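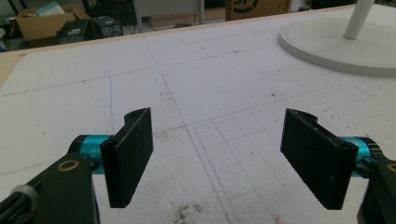
I have now used the Kesent hand gripper for two weeks, and I think I can compare it with the older one from Aguiar. Both are held in the hand, both have a camera, and both have two fingers that close toward each other. On paper they are almost the same tool. After a Saturday of work they are not the same at all.

The Aguiar weighs 705 grams, the Kesent 700. Nobody will feel five grams. What I did feel was the balance, because the Aguiar has its weight far in the front and my wrist was tired before lunch.

The flat black pads of the Kesent are good for boxes and books. With small screws I had more trouble, and I dropped 18 of them in one afternoon. Mafalda Rebelo, who shares the lab in Corkdale with me, dropped fewer, but she closes the fingers much slower than I do.

The camera view is where I changed my opinion. With the Kesent I see both fingers and a good part of the table behind them – with the Aguiar one finger hides almost everything. I recorded 1460 short clips in total and I had to delete many more from the Aguiar for this reason.

I still want to try softer pads. Rernmont sells a set that should fit the same joints, and I ordered it in April, but it did not arrive yet.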